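I've been packing snack orders at Ollico for years (the little treat boxes, mostly), and since September a lot of the sorting has moved to grippers. It's a change, I'll tell you! We used to grab, toss and tape all shift. Now much of the day goes into showing the job slowly, one packet at a time, so the machines at the Clevham site can learn it. My wrists are happier, my patience less so.

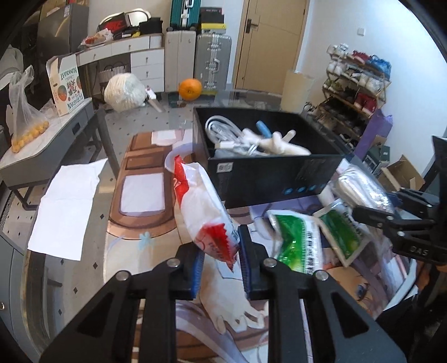
Rosine Mallet wonders whether the hours will hold once the teaching part is over, and she'd like that in writing before winter. Fair enough, so would I. Management says all 162 of us keep our shifts through spring, with almost 100 moving over to checking and repairs. Training sign-up is by the break room, open until 4 p.m.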